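## Perrin swaps directors and moves its shoot to spring

The film version of the puzzle game Perrin has lost its director five months before cameras were due to roll. Statent, the studio behind the project, confirmed the change in a short note to exhibitors in December and said the split was over scheduling. A replacement has been hired but won't be announced until the contract is signed.

This is the second change at the top. The first director left while the script was still being written, and the draft that came out of that period was thrown away. The current script is the fourth full version. It keeps the lighthouse setting from the game and the two sisters, and it drops the talking map, a choice that went over badly with players when it leaked last summer.

Filming was planned for the harbor town of Flisine, where Statent had already rented the old cannery and built most of the interior sets. Those sets will stay up over the winter. The production office in town is closed for now – the phone line goes to a recording – and local crew have been told to expect calls again in March. More than 800 people signed up as extras at the open call in the fall. Statent says the list still stands and they don't need to apply again.

The cast is a little less certain. Both leads are signed, but the older sister's part was written around an actress who also has a television series to finish, and the new dates run close to it. The studio says it has no plans to recast. The actor playing the lighthouse keeper has already left for another job, and that role is open.

Nesto, the company that makes the game, is staying on as a producer. It has approval over the story and over how the puzzles look on screen, and it used that approval at least once this year, when it turned down an ending that explained where the light comes from. Players who have finished the game will know why. Nesto also plans to put out a new edition of the game alongside the film, with 5 extra levels and a soundtrack disc.

The release date has not been moved on paper. It is still listed for the holiday season of next year, which would leave a short time for editing and effects. Two theater bookers we asked are already leaving room for a slip into the following spring.

Subscribers who entered our drawing for the Perrin set visit will keep their places. We had 200 entries and will draw the names once Statent gives us new dates. If you can't travel in the spring, reply to this newsletter and we'll take you off the list – there's no penalty for future drawings.

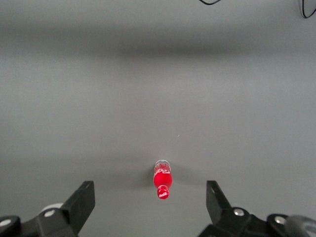

**Will the extras who signed up in Flisine have to apply again?**

Their names stay on the list, and the studio expects local calls to start again in March.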